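I've been presenting the mid-morning programme on our community station for long enough to have worn through three pairs of headphones and one very patient co-presenter (hello, Colm), so when I tell you I've become fond of a small grey box with a dial on it, please understand that I don't fall for equipment easily. The box is the Wumley, a portable recorder for people who do interviews away from a desk, and I've had it in my coat pocket or on somebody's kitchen table nearly every working day since April.

My old recorder was a lovely thing, but it had a menu inside a menu inside another menu, and you needed reading glasses to find out whether it was recording. I once came home from a very moving chat with a retired lighthouse keeper with nothing at all on the card. So my first question about any recorder now is whether I can tell, at a glance and while nodding at a guest, that it's running. The Wumley has a fat red ring around the dial that glows when it's recording and blinks when it's paused. I could kiss whoever thought of it.

## Getting going

It wakes up in the time it takes to say "do you mind if I record this?" and there are only four buttons. My colleague Kirsten Kennedy, who produces the programme and is far more technical than I am, had it set up before I'd found the instructions. I then undid all of it by accident and managed to put it back myself, so I'd call it friendly.

The battery is good. I get 10 hours from a charge if I leave the screen dimmed, and a bit less in the cold. It fills up again over lunch, more or less, though the lead in the box is comically short and you'll want a longer one.

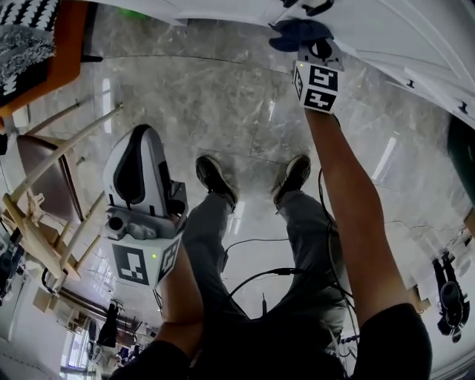 *A polished grey marble floor, with the ceiling lights reflected in it.*

## How it sounds

Very nice indeed! The built-in microphones are warm and close, and they don't mind if your guest leans back in the chair and starts addressing the ceiling, as guests do once they've relaxed. I recorded a baker in her shop at Godby with the door going every other minute, and her voice sits beautifully on top of it all. You can hear the bell, and you can hear the customers, and it sounds like a bakery.

Hard rooms are another matter. Anywhere with a stone floor and a high ceiling gives you a bit of a ring around the voice, and the "room" setting, meant to tame that, made my guest sound as if he were talking through a scarf. I've stopped using it. I move closer, I ask if we might sit by the curtains, and if all else fails I plug in a hand microphone. The socket on the side takes one without any fuss, and it grips the plug properly, which my last one never did.

Wind is its real weakness. The foam hat that comes with it copes with a gentle breeze and then gives up entirely. I bought a furry one from Hodžić, who make them for all sorts of recorders, and that has seen me through a harbour wall and a rather blowy sheep sale. Do budget for one.

## The other things

You can mark a spot in the recording by tapping the dial, and those marks turn up when you open the file in your editing program. I thought I'd never use it. Now I tap away whenever someone says something good, and on an hour-long chat it must save me 15 minutes of scrubbing back and forth. Colm, I should say in fairness, finds the tap audible. He's right if you're heavy-handed, so be gentle.

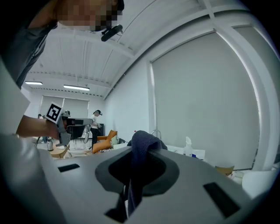 *Navy cloth draped over the grey housing, someone in a dark shirt leaning in.*

The belt clip is poor. Mine has cracked already, and the replacement feels just the same. I also wish the card slot weren't hidden under the battery, as you have to switch everything off to get at it, and when the news desk wants a clip in a hurry you feel every second.

I did try the Clerau alongside it for a fortnight, on loan from a friend at another station. It's the handsomer of the two and a shade cleaner in a quiet room, but I kept pressing the wrong thing, and it weighs rather a lot in a summer jacket. If you mostly record in a studio you may well prefer it. For doorsteps and village halls I went back to the Wumley without much of a struggle.

I bought mine with my own money, and the station has since ordered a second for Kirsten, who has put a sticker on hers so that I stop walking off with it. The spare foam hats are sold in pairs, by the way, and the shop will post them separately if you ask.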